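Chapter 4: Why Small Clubs Keep Going

I first turned up at Gallby Cricket Club at twelve, mostly because my cousin needed a lift home and I had to wait for her. By teatime I'd been sent to field at long leg (no idea where that was) and I've been hooked on village sport ever since! 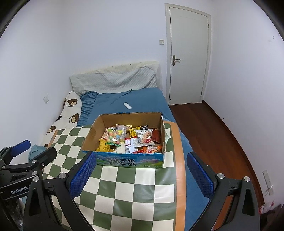
In this chapter I want to look at how a club with 41 playing members and one decent roller manages to last 90 years, while richer neighbours fold. I'll use two places I know well, Gallby and Mirnside, and I'll borrow a lot from Ásdís Laxdal, who scored for Mirnside for longer than I've been able to hold a bat.

We'll start with money, I'm afraid. Mirnside once had £280 in the bank and a leaking pavilion, and still put out two sides every weekend. After that we'll get on to fixtures, juniors and the long quarrel over the Kerr Cup – I have opinions about that one, so be warned.
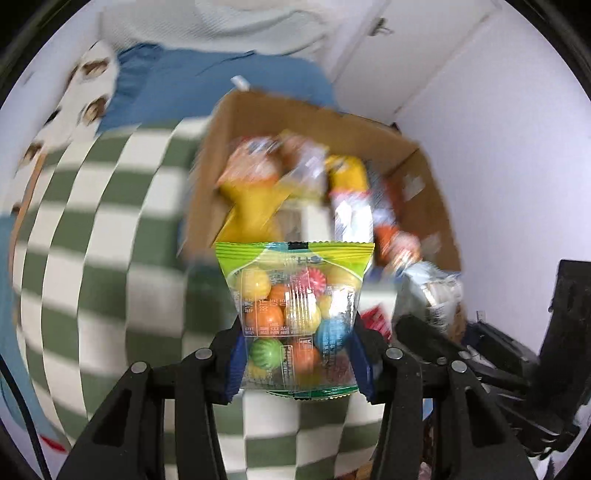

Fig. 4.1 A small packet of colourful gumballs.

Before you read on, jot down who does the teas at a club near you, and who'd do them if that person moved away.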